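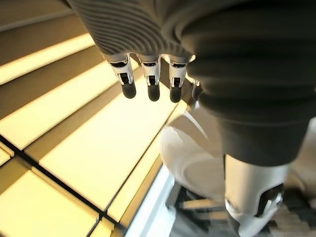
Last update of this file: 28th April. The data files did not change in this update, only the notes on missing values and the section about licenses.

# Tronda Costume Walks: event records

This repository contains records of 367 costumed walks, runs and processions which are held under the name Tronda or which copied its rules. The first Tronda was a small evening walk in Prutadmont, where people put on a paper collar and a tall hat and went from one square to another one with music. Later the custom moved to Dauda and to many smaller towns, and every town changed it a little. In some places it is now mostly a family event in the afternoon. In others it is mostly a reason to visit bars, and the residents complain about it each year.

I started to collect the records because the local newspapers gave very different stories about the same evening. One paper wrote about a cheerful crowd and another one wrote about broken flower boxes. I wanted to have the basic facts in one table before I read any more opinions.

## What one record is

One row is one walk, in one town, on one evening. If a town holds a children's walk and an adult walk on the same day, they are two rows with the same `day_group` value.

| Field | Type | Meaning |
|---|---|---|
| `event_id` | text | Stable, never used again after a row is removed |
| `town` | text | Name of the town in its local spelling |
| `day_group` | text | Connects walks of the same day |
| `costume_rule` | category | `strict`, `theme`, `free`, `unknown` |
| `route_type` | category | `fixed`, `open`, `bars` |
| `size_class` | category | See below |
| `permit` | category | `yes`, `no`, `unknown` |
| `complaint` | category | `none_found`, `press`, `official`, `both` |
| `source_list` | text | Source codes, separated by a semicolon |

The value `none_found` means that I looked for complaints and did not find them. Please do not read it as "no complaint".

## Size classes

I do not publish exact numbers of walkers. The organizers, the police and the press very often disagree, and sometimes the difference is so large that an average has no sense. The classes are `small`, `medium`, `large` and `over_limit`. The last one is for walks where a permit allowed 2,000 people and at least one source says that more came.
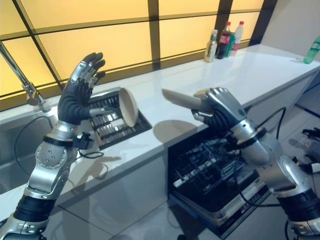 *Robotic arms over a white kitchen counter.*

## Sources

Sources have a short code which starts with a letter:

- `N` is a newspaper, printed or online
- `P` is a permit or another town document
- `O` is a page or poster of the organizers
- `W` is a written memory of a person who walked

A row needs at least one source from `N` or `P`. Rows which have only `O` are kept in `pending.csv`, as a poster can announce a walk that was canceled later. I found 10 such cases in Dauda alone, most of them in September, when the weather there changes quickly.

Written memories are used only for `costume_rule` and `route_type`. I do not share the texts, because people gave them to me with this condition.

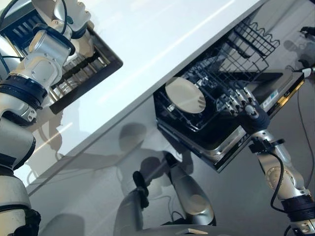
The yearly files all have the same order of towns, also in the years when a town did not hold a walk. This makes the files longer, and two users already asked me to delete the blank rows. I prefer to keep them. It works like the silver slats in the dish rack, which stand in parallel lines to hold dishes: every town has its own place, and a place without a dish is still a place. When you put two years next to each other, row by row, you see quickly where the custom stopped and where it came back. If you need a short file, filter on `held == yes`.

## How to load

The files are UTF-8 with commas. Text fields are in double quotes.

```python
import pandas as pd

walks = pd.read_csv("data/walks.csv", dtype=str)
held = walks[walks["held"] == "yes"]
print(held.groupby("town").size())
```

Load everything as text. If you let the program guess the types, some values of `event_id` lose the zero at the beginning.

## Known problems

- Prutadmont has far more rows than other towns. Its newspaper archive is open and searchable, and this explains a good part of the difference.
- The border between `theme` and `free` is not clear. A poster says "come as a bird or as you like", and I marked it `theme`, but another person could decide differently.
- Walks without a name are probably missing. I searched for "Tronda" and its spelling variants only.
- For older rows the value of `permit` is often `unknown`.
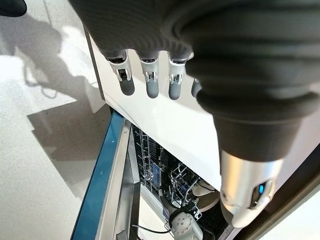

*Hand pointing down toward the open dishwasher.*

## Versions

Version 4 is the current one. It merged the separate table from Statora, where the walk is held on the river path and the costume rule is strict. In version 3 these rows had another coding for `route_type`, so please do not mix the two versions in one analysis.

## License and citation

The tables are under CC BY 4.0. Posters and newspaper pages are not included and they stay with their owners. To cite, please write the name of the repository and the version number.

Corrections are welcome as an issue. Please add the `event_id` and a source, also if the source is only a photo of a printed page.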